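Pre-Run Inspection Checklist, Coffee Pod Task, Policy Comparison
Cell: Gakura bench
Completed by: Rūta Dzene
Session: Thursday, morning block

1. Emergency stop tested from both sides of the table. PASS

2. Mains cable to coffee maker clear of arm travel. PASS
Comment: recheck after every reset.

3. Coffee maker at start pose, lid closed, pods on the table to its right. PASS
Comment: wrist view is soft at this distance. Left as is so that results stay comparable with the Wotov baseline. 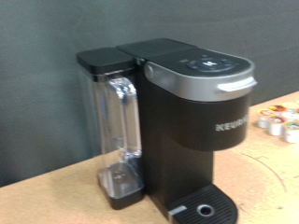
Vol. 3, Sheet 20

4. Reservoir level. PASS
Comment: dry trials only. No brew cycle is part of the scored task. Do not fill.

5. Force limit on gripper set to 20 N. PASS
Comment: was found at the default value. Corrected before the first trial and entered in the log.

6. Lid clearance during pod insertion. PASS WITH COMMENT
Comment: the raised lid carries a puncture needle. Keep hands out of the pod chamber unless the arm is stopped.
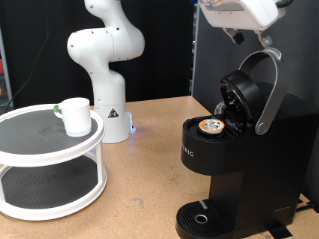 A trial counts as a success only if the pod is seated in the holder and the fingers have released it. Pods seated at a tilt are scored as failures under both policies, Wuvura and Sugiyama.

7. Mug clear of the arm base. COMMENT
Comment: confirm position against the reset sheet before each trial. Contact with the mug ends the trial.

8. Logging on, disk space checked. PASS
Comment: last saved episode is 399. Start numbering from the next one.

Open items: 7. Recheck before afternoon block.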